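Section 4. Setting up the Totitz guide before you visit Fulolmont

Revised May 17, 2023. Text by Elvira Rivadeneyra, checked on foot by Aníbal Salazar.

The Totitz guide is the city's own app for visitors. It claims to turn Fulolmont's old market quarter into "a personal journey", and we would take that with a grain of salt. What it does reasonably well is hold a street map, opening hours and a transit pass in one place. What it does badly is recommend things. The steps below get you the first part and keep most of the second part out of your way.

Do the whole set-up at home or at your hotel. The free wi-fi at Gundstead station is advertised on every platform, and we have never managed to finish a download on it.

4.1 Before you start

You need a phone with a working lock screen, an email address you can open while travelling, and a payment card if you want the transit pass. A guest profile is enough for the maps. The app will tell you several times that a guest profile is "limited". The only limits we have found are that you can't post reviews and can't collect stamps. 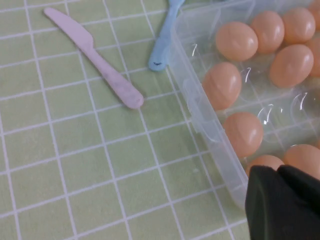
If you travelled with an older version of the app, remove it first. Updating over the top is supposed to keep your saved places. On both of our phones it kept the names of the places and lost their locations, leaving a long list of shops all pinned to the city hall parking lot.

4.2 Installing and choosing a map

1. Install the app and open it. Choose your language on the first screen. The English is a translation and gets rougher the deeper you go, so expect the odd menu that makes no sense.

2. Tap Continue as guest. The button is small and grey, under the large coloured one that says Join.

3. When asked for your location, choose Only while using. The app works fine with this setting, whatever the warning says.

4. Go to Maps, then Offline, and pick Fulolmont Centre. Leave Greater Fulolmont alone unless you are renting a car. It is a far bigger file and most of it is ring road.

5. Wait for the green bar to fill, then switch your phone to airplane mode and open the map. If you can zoom in on Wallin Street and read the names of the side lanes, the download is good. If you see beige squares, delete it and go back to step 4.

Note: Offline maps expire after 60 days. The app doesn't remind you. If you set up in May for a trip late in the summer, download again the night before you leave.

4.3 Turning down the recommendations

The market quarter has 1,366 listings in the app, according to the counter on the search page. We doubt it. Aníbal spent a week walking the lanes off Wallin Street and kept finding the same camera shop listed under its old name, its new name and the name of the café upstairs. Treat the number as decoration.

1. Open Settings, then Discover.

2. Switch off Partner picks. These are paid placements. They carry a gold star that looks very much like a rating.

3. Switch off Nearby surprises. Leave it on and your phone will buzz at every second doorway.

4. Under Sort by, change Best match to Distance. Nothing we could find in the help pages explains what is being matched to what.

5. Under Hours, tick Confirmed this month. The list will shrink a great deal. What remains is usually open when it says it is, apart from the food stalls, which keep their own time.

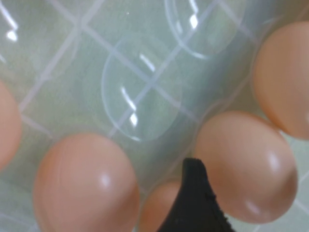 Brown eggs in a clear plastic tray.

Caution: The app resets Partner picks to On after each update. Check it again if you start seeing gold stars.

4.4 Adding the transit pass

The visitor pass covers streetcars and the harbour bus. It doesn't cover the airport train, although the picture on the purchase screen shows one.

1. Tap Pass, then Visitor. Choose one day or 2 days. The longer pass is only better value if you plan to ride on both of them, and the market quarter is small enough to walk.

2. Enter your card details. Refuse the travel protection, which is ticked for you in advance. We read the conditions and could not think of a situation in which it would pay out.

3. Take a screenshot of the code once it appears. Inspectors have accepted ours every time, though the rules page says they may not.

4. Don't tap Activate until you are standing at the stop. The clock starts right away and can't be paused.

Caution: A pass bought as a guest lives on one phone only. If you lose or reset the phone, you lose the pass.

4.5 If something goes wrong

The map shows you in the wrong street. This is common under the covered part of the market. Walk out to Wallin Street and wait a moment. Calibrating the compass by waving the phone in a figure eight is suggested in the help pages and has made no difference to us.

The pass screen is blank. Close the app fully and open it with data on. If you took the screenshot, show that in the meantime.

A shop isn't where the map says. Look up. Many of the smaller ones are on the upper floors, and the app has no way of showing floors. One was promised for June.

You need a person. The desk at Gundstead station is beside the lockers, and the staff there will reissue a pass if you bring the email receipt. They also hand out a folded paper map, free, and Aníbal now carries that one first.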